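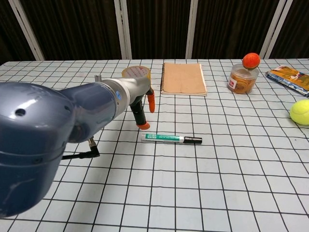 FOR IMMEDIATE RELEASE

Drustiteck puts robot arms on small-item sorting at Lennox. No job cuts, new shift pattern from July

LENNOX, 13/03/2022 - Drustiteck will start using robot arms for small-item picking at its Lennox packing site this July, the company said today. Arms and software supplied by Prurusix. Project name in house is Skustoner.

The site packs mixed orders for offices and schools. Pens, tape, notebooks, balls, snack packs, all the odd shapes. Up to now every piece is picked by hand, 395 people over two shifts.

What changes for staff:

Night picking ends. The 40 people on nights move to days or evenings, their choice, same hourly pay.

60 pickers get trained as cell operators. Four weeks, paid, on site. They set up the arms, clear jams and decide when a gripper finger needs swapping.

Heavy cartons stay with the lift tables. The arms do small items only.

"People asked me two things, do I keep my job and do I keep my hours," said Skye Cairns, site manager. "Yes to the first. The second depends on your shift and we are talking to every person one on one before the end of may."

Staff rep Lewis Rankin said the talks had been "mostly fair" but that evening bus times are still a problem. "Folks coming off nights lose the night rate. That is real money and we want it on the table." Drustiteck says a top-up payment is under discusion.

Minoru Mizuno of Prurusix said flat things are the hard part. "A marker on a cloth, fine. A thin packet, it takes practice. The operators will teach us more than we teach them."

Target is 400 picks an hour per cell. Lower at first.

Operator sign-up: see Davina Urquhart in the training office. Day shift and nights both welcome.

Press contact: Kirsty Crichton, Drustiteck communications, Lennox site. Site visits by appointment, closed shoes please.

ENDS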